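Does a stainless mug change the taste of coffee? (split from "Office coffee, why bother")

Sarnstead Home Coffee Board > Brewing and Drinking > General

tallgrass_ed
Posts: 827

Starting a new thread as the mods asked. The claim in the old one was that coffee out of a steel mug tastes "metallic" or "tinny" and that anyone with a working tongue can tell. I don't buy it. I have been drinking out of steel for years, at work and at home, and I have never once tasted the mug.

What I think is going on: people see metal, they expect metal, they taste metal. Same deal as the folks who say water is sweeter out of a blue glass. If somebody has done this blind, with the cup hidden and the temperature matched, I'd like to hear it. If all you have is "I just know," please save it.

quietpour
Posts: 55

I just know.

Kidding, mostly. But you're asking for something that can't be done. The cup touches your lip. You can't hide it. Steel feels different from ceramic the second it gets near your face, so your blind test isn't blind.

tallgrass_ed

Then use a straw.

quietpour

A straw changes everything about how you drink coffee. You don't get the smell, for one. So now you've tested coffee through a straw, which I never said anything about.

M. Hirano
Moderator

Please keep it friendly. The last thread got locked over a kettle.

For what it's worth I did try something like this a couple of years ago with my sister. One pot, poured into a steel mug, a glazed ceramic mug and a glass. She carried them in, I had a scarf over my eyes and she held each one for me with a paper sleeve over the rim. I got the steel one right every time and I was very pleased with myself until she pointed out the coffee in it was a lot hotter. It was a double wall mug. I was tasting the temperature.

We did it over with everything cooled down to lukewarm and I was guessing. I'm not calling that proof of anything. Lukewarm coffee tastes bad out of all of them.

dregs_and_all
Posts: 2,079

Masaru's point about heat is the one I'd put money on. Double wall steel keeps the drink too hot for too long. Coffee that hot tastes flat and a little harsh. People take a sip at a stage when a ceramic mug would have cooled off and opened up, and they blame the metal.

Next, washing. I'd bet half the "metallic" mugs out there have old coffee oil baked on the bottom. Stick your nose in yours when it's empty. If it smells like anything, that's what you're tasting.

tallgrass_ed

That I can go along with. Dirty mug, bad taste. No mystery.

Lejla S.
Posts: 17

New here, hi. I don't want to walk into a fight but I do get the metal taste, and I get it with tea much worse than with coffee. Black tea with lemon is nearly undrinkable for me out of steel. My husband says I'm making it up. He also says he can't tell butter from margarine, so.

My everyday one is steel with a green handle. It was a gift and I feel guilty not using it. I wash it after every cup and let it air out, so I don't think it's old oil in my case.

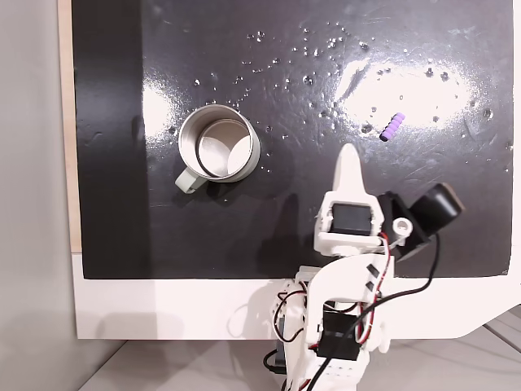

My mug from above, nothing in it.

Is there something in the lemon that would do it? Acid on metal sounds like it should matter, but I've read that the steel used for food is supposed to shrug that off.

dregs_and_all

Good steel mostly does shrug it off for the time it takes to drink a cup of tea. I wouldn't store lemon juice in it for a week. Try this before you give up on it: baking soda and hot water, leave it overnight, rinse it well, then pour plain hot water in it and drink that. If plain hot water tastes like metal to you, you have your answer and your husband owes you an apology.

Check where the handle joins too, if yours gives you any kind of seam to check. Gunk loves a seam.

quietpour

Thank you Lejla! Finally a person with taste buds.

And ed, note that she gets it MORE with tea. If this was all expectation, why would she expect it more with tea?

tallgrass_ed

Because tea has a thinner taste, so there's more room to imagine things. Or because lemon tea is sour and sour plus "I'm holding metal" equals "tastes like metal." I'm not saying she doesn't experience it. I'm saying that experiencing something doesn't tell you where it came from. Lejla, no offense meant.

Lejla S.

None taken. I'd like to know myself.

kos_roaster
Posts: 341

I run the small roaster at Kos, so I taste coffee all day long and here's my two cents. We cup in ceramic and glass. Why? Because everyone does and we want our results to line up with everyone else's. That's the whole reason. I've heard people in this business give long speeches about the vessel and I have never seen one of them pick it out with their eyes shut.

Rim thickness, on the other hand, I do believe in. A thin rim puts the drink on a different part of your tongue and you take a smaller sip. Steel mugs with a rolled edge and steel mugs with a sharp edge feel like two separate drinks to me.

tallgrass_ed

"I do believe in" is doing a lot of work there. Have you tested the rim thing with your eyes shut?

kos_roaster

No, and fair enough.

quietpour

So we're skeptical of metal but rims get a free pass because a roaster said so? Got it.

kos_roaster

I said fair enough!

brindlecup
Posts: 112

Nobody has brought up the coated ones. Lultero sells a steel tumbler with a ceramic lining and charges a good deal extra for it, and the ad copy says it "protects the true flavor." Protects it from what? If plain steel did something awful to coffee they'd show you the numbers. They show you a mountain with fog on it.

My brother has one. The lining chipped by June. Now he's got steel with a ceramic problem.

dregs_and_all

The Rasevero one is the same idea, I think. I had it on my list and took it off when I couldn't find one review from a person who'd had it longer than a month. Lots of "just arrived, love it." Loving a box isn't a review.

harbor_lights
Posts: 64

I have the Rasevero and it's fine? It's held up for me. Coffee tastes like coffee. I can't say it tastes better than my old plain one, but I didn't buy it for that, I bought it because it fits in my car.

brindlecup

That's the most honest tumbler review I've ever read.

quietpour

OK, let me try to be reasonable for one post. I went and did ed's test last night, sort of. Same coffee, steel and ceramic, both warmed up with hot water first, single wall steel so the heat thing wouldn't count as much. Spouse held the cups, eyes closed, and I drank from a spoon. An actual soup spoon.

I picked the steel one more often than not. Not every time. The spoon was also steel, which I realized when I was typing this.

tallgrass_ed

I'm going to need a minute.

M. Hirano
Moderator

Please try a wooden spoon, and smell it first. Mine would make anything taste like onions.

dregs_and_all

How many tries did you do? "More often than not" over four cups is a coin flip.

quietpour

Six. I know. I ran out of coffee and goodwill.

tallgrass_ed

Credit for doing it at all, and for posting the spoon part. I'd still call that nothing either way. I'd change my mind if you did twenty and got most of them. I'm not being stubborn for fun here, I'd be interested to be wrong.

Lejla S.

Reporting back. I did the baking soda overnight and then drank plain hot water out of it this morning like a crazy person. Tasted like hot water. Then I made lemon tea in it and there it was again, the metal thing, maybe a little weaker. Then I made the same tea in a glass and I thought I tasted it in the glass too?? So now I'm wondering about the tea. Or the lemon. Or my water, we have old pipes.

tallgrass_ed

Old pipes! Try it with bottled water.

quietpour

Of course you'd jump on that.

tallgrass_ed

She tasted it in the glass! What else am I supposed to jump on?

Lejla S.

I'll get some bottled water this week. I'm keeping the mug in any case, I like how it sits in my hand.

kos_roaster

If it's the water, change your filter before you change anything else. Old filters are the first thing I ask about when a customer tells me a bag of ours tastes off. Half the time they didn't know there was a filter.

M. Hirano
Moderator

Leaving this one open for Lejla's bottled water results. Plastic travel mugs have their own thread, please don't start that here.

Last edited by M. Hirano, November 26, 2023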